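Octubre, primera hora de la tarde. Taller de modelismo naval, maqueta del *Liresent*.

Sigo sin creerme el plano de Halvorsen. Lo repasé otra vez esta mañana y la cubierta de botes no casa con el perfil: en la vista lateral los pescantes arrancan a ras del mamparo, en la planta están casi un palmo (a escala) más a popa. Uno de los dos dibujos miente, o mienten los dos. Tobias Thibodeaux defiende la planta por ser la hoja más reciente. Puede ser. También puede ser que alguien la pasara a limpio sin mirar el barco.

Lo que tenemos seguro:

- Casco terminado en lo esencial, falta el codaste.
- Eslora de la maqueta: 694 mm. Medida por mí y por Tobias por separado, coincide.
- Chimenea: 3 versiones impresas, ninguna me convence. La segunda es la menos mala.
- Nombre en popa: no se pinta hasta aclarar lo del cambio de armador.

Lo del armador. La ficha que nos mandaron de Brekau dice que el buque pasó a la naviera Irnwood en el 2000 y que entonces le cerraron la galería de proa. La única foto fechada que he visto con la galería cerrada lleva el rótulo antiguo en la amura. O repintaron tarde, o cerraron antes de la venta, o la fecha de la foto está mal. No pienso rehacer la galería por una ficha sin firmar. Se queda abierta y lo apunto en la peana como «aspecto anterior a la reforma», que no compromete a nada.

Masilla nueva: la probé en la unión de la amura de estribor. El bote promete que no merma. Ayer la dejé enrasada y hoy noto el escalón con la uña. Le doy 2 capas más antes de volver a la de siempre, pero no espero milagros.

Pendiente de decidir el color de la obra viva. Tobias quiere rojo óxido, yo veo en las fotos algo más tirando a marrón, aunque con copias tan viradas cualquiera se fía. Haré una tira de muestras y la miramos con luz de ventana.
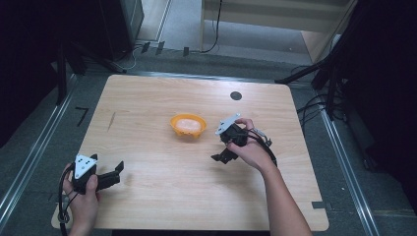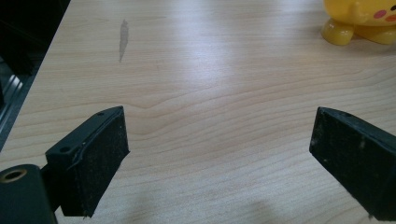
La botadura en la bañera de pruebas se aplaza. El lastre está calculado sobre un desplazamiento que sale, otra vez, de las hojas de Halvorsen, y no quiero comprobar el error con el casco dentro del agua. Mientras tanto conviene fijar una superficie de referencia para las alturas de la línea de flotación. Un tablero claro de madera, liso, vale si primero se comprueba con la regla; el agujero redondo y oscuro que tiene hay que dejarlo fuera del apoyo, y la muesca del canto también, o la quilla quedará en falso y luego culparemos al plano (que bastante tiene con lo suyo).

Para la próxima: pedir a Brekau el origen de la ficha, con nombre y apellidos. Lijar amura. Comprar hilo negro para la jarcia del palo de señales, que el que hay suelta pelusa.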